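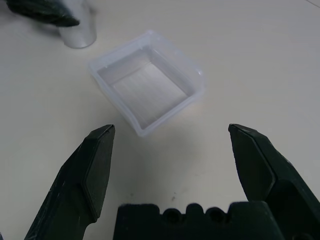

Demonstrationen sammeln, Teil 2: Was macht einen guten Datensatz aus? Heute geht es endlich an die Praxis, und das ist für mich der schönste Teil der ganzen Veranstaltung! Ein Greifmodell lernt aus dem, was wir ihm vormachen, also aus Bildern und den zugehörigen Gelenk- und Greiferwerten. Ein milchig durchscheinendes Schälchen auf einer fast weißen Tischplatte ist dafür ein herrlich gemeiner Fall, denn die Kanten heben sich kaum ab und das Netz muss sich an Rand und Glanzlichtern orientieren. Auch die Drehung zählt: Schräg liegende Schalen gehören genauso in den Datensatz wie gerade ausgerichtete.

Begriffe
Episode: eine vollständige Vorführung vom Start bis zum Ablegen.
Beobachtung: Kamerabild plus Zustand des Arms zu einem Zeitpunkt.
Aktion: der Sollwert, den die bedienende Person vorgibt.

Ablauf in der Übung (Labor Drurnitz)
Jede Gruppe nimmt 20 Episoden auf. Startlage der Schale jedes Mal ändern, Greifer vor der Annäherung weit öffnen, zügig und ohne Zittern fahren. Missglückte Griffe bitte nicht löschen, sondern markieren, die brauchen wir in Kapitel 11 noch!

Der gemeinsame Datensatz »Zunmont« soll am Ende bis zu 2.000 Episoden umfassen. Wer mag, probiert zusätzlich eine andere Beleuchtung aus, da kommen oft tolle Effekte heraus.

Abgabe: 2019-05-23, 17 Uhr, im Kursordner.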